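Odotex help desk: glass holder leans, goblets touching
Status: Open, waiting on customer
Product: Luvstead gold wire glass holder
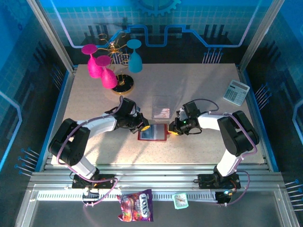
Original report (Snežana Angelovski)

The gold holder at the back left leans when it's loaded. I hang stemmed goblets upside down on it, three at the moment, and the bowls knock into each other whenever anyone sets something on the table. The seller's page says it is "steady on any surface." I have my doubts. I'd like a replacement base or my money back.

Reply 1 (Siv Rustad, support)

Thank you for writing. In most cases a lean comes from the center post not being screwed fully into the base. Please take the glasses off, hold the black base still and turn the post clockwise until it stops. Then hang the goblets again, spaced out over the arms.

Reply from customer

Did that before I wrote. It took a quarter turn and the lean is the same. I also don't see how spacing helps, when the arms curl in toward each other and the feet of the glasses slide wherever they like.

Reply 2 (Siv Rustad)

Could you check the tabletop with a level? We have had cases where the table was the problem.

Reply from customer

The table is fine. I put a level on it both ways. I then turned the holder half a turn and the lean turned with it, so please let's drop the table. I also tried it with no glasses at all. Less of a lean, still there.

Reply 3 (Benedikt Kuster, second line)

Taking this over from Siv. Your half-turn test points to the base or the post. Two things to try:

1. Set the base upside down on a towel and look at the underside. There should be a felt ring, flat all the way around. If part of it has folded under, peel it off and test again without it.

2. Unscrew the post completely and look at the thread. If the post goes in at an angle, tightening will only make it worse.

I would not bend the arms to correct the lean. The finish can crack at the hub.

Reply from customer

Felt ring is flat. I took it off anyway and nothing changed. The thread is another matter: the post starts crooked about one time in three, and when it goes in straight there is a little play left at the top. I left it loaded for 60 minutes after the best attempt and it had drifted again. So tightening was never going to fix this, was it?

Internal note (Benedikt Kuster)

Agree with customer. Asked Folke Björklund whether Fagerlund changed the thread on the base. He says no. I am not convinced, and have asked for a spare from each of the last 2 batches to compare.

Reply 4 (Benedikt Kuster)

We'll send a base and post as a matched pair, no charge. Please tell us whether the play at the top is gone before you hang any glasses on it. If it isn't, we will refund the holder.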